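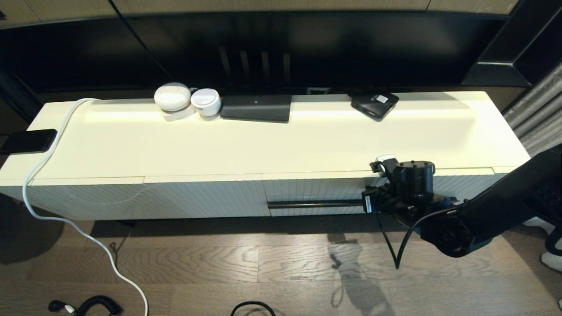 I want to put in a word for the long, slow, slightly shapeless radio programme, the kind where someone plays records for two hours and talks in between them as if you had all evening. I've been listening to one since February and it has completely changed how I cook, read and go to bed, and I can't stop telling people about it!

The show goes out from Akanda, a tiny community station, and it's presented by Chathurika Khondokar. She plays whatever she likes. One night it was 40 minutes of brass bands, then a lullaby, then a man reading out the names of lighthouses over an accordion. I would never have picked any of it. If you'd shown me the list beforehand I would have said no thank you to nearly all of it, and I'd have missed the best evening of listening I've had in years.

I do use the big music services, and I'm not about to throw them out. Being able to hear almost any song ever recorded is a marvel and I try to remember that. But they know me a bit too well. I played one sad piano album after a bad week and got sad piano for a month. A person behind a microphone doesn't know I had a bad week. She's got her own things going on, she's found a record in a charity shop with a badly torn sleeve, and she wants us all to hear it this minute. I love being on the receiving end of that.

Then there's the talking. Khondokar leaves gaps. She loses her place. A few weeks ago she put on the wrong side of a record, let it play to the end and said she thought it was better than the one she'd meant. Someone wrote in to say they had danced to that tune at their wedding, and she read the whole letter out, including the bit about parking. A more polished programme would have trimmed it, and the parking was the funniest part.

My neighbour Mirjana Obradović thinks I'm romantic about all this. She grew up with one station on in the kitchen from morning to night and says most of it was adverts for tyres and a phone-in about drains. Fair enough. Plenty of radio is dull, and some of it is dull on purpose to fill the hours. But she can still sing the tyre advert, all of it, in two languages, and she did so on the stairs while I held her shopping — so I don't think it was wholly wasted on her.

What I really enjoy is knowing other people are hearing the same thing as me at the same moment. The station has 606 members who chip in to keep it going, and I like to imagine some of them standing at the sink when the lighthouse man comes on. You can listen again later, of course. I've tried it and it's fine, though my thumb keeps wandering to the skip button, and once I've skipped a song I may as well be choosing for myself.

So try one. Find a small station, anywhere at all, and give it 4 evenings before you make up your mind, as the first will probably annoy you. Leave it on through the song you can't stand. Get on with the washing up or the ironing, or lie on the floor — I do a lot of lying on the floor. And if they read out letters, write one! I sent mine in last week, about my aunt's 70 jazz records and the dog that sat on them, and I've been listening out for it ever since.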